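Chore robotics
Reading time: 1 min

Chore robotics covers machines built for housework and shop-floor jobs. Grasping is the exciting part!

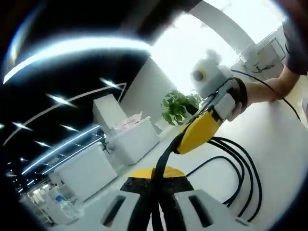 Can a robot tidy a room yet?
Parts of it, slowly, and best in rooms it has practiced in.

The Bindo set lists 986 chores, 106 of them sorting jobs. Mixed piles are still wonderfully hard: pink, white and gray things heaped on a desk give a gripper few clean edges.

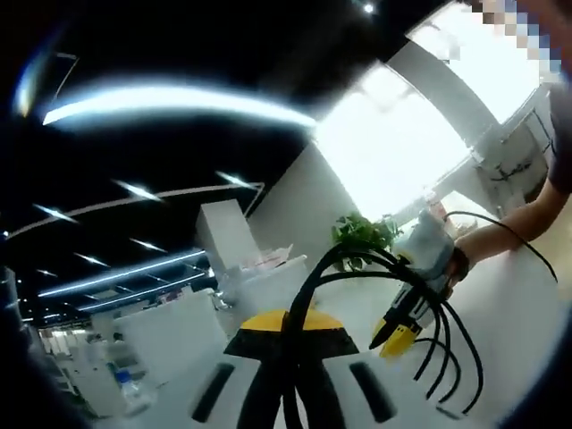

Lasateo trains its arms on human demonstrations. A hand guiding a yellow-tipped jaw carries know-how that is tough to write as code.

Related: Jokby; Diệp gripper
Contact | Back to top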